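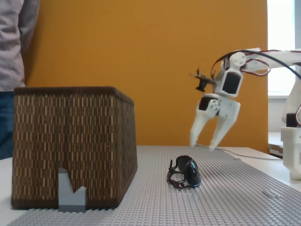 Progress report to the Baert Fund, Clamincombe Building Room
April 4, 2021

The building room at Clamincombe has now been open for the first half of the grant period, and the main spending is done. Most of the first payment went on tables and on large baseplates to go on top of them. The light gray LEGO baseplate now covers much of the white tabletop, with only thin strips of table left showing, and that gives people a proper surface to build on. The woven storage box stands right on the plate. We would like to get it onto a shelf, but the shelves we ordered from Mestodel have not come.

Spending to date is $800 of the $1,000 awarded. The remaining $200 is set aside for the shelves and for replacement bricks. We do not expect to ask for more.

Sorting has been slower than planned. The donated bricks from Fosow arrived mixed, with a good deal of other material in the bags. Amr Metwally has been going through them in the evenings and has logged 332 usable gray pieces so far. Other colors are still in bags in the hall closet. We had said in the application that sorting would be finished by now, and it will run into May.

Two changes from the original plan:

We dropped the lidded plastic tubs and went with open boxes. The lids cost extra, and the younger builders could not get them off.

We moved the session start back by half an hour so that families coming by bus can make it.

Still to do: put up the shelves, label the boxes, finish the sorting, and write a one-page sheet on how to clear the table at the end of a session. Receipts are attached. The next report will come after the May sessions and will include attendance.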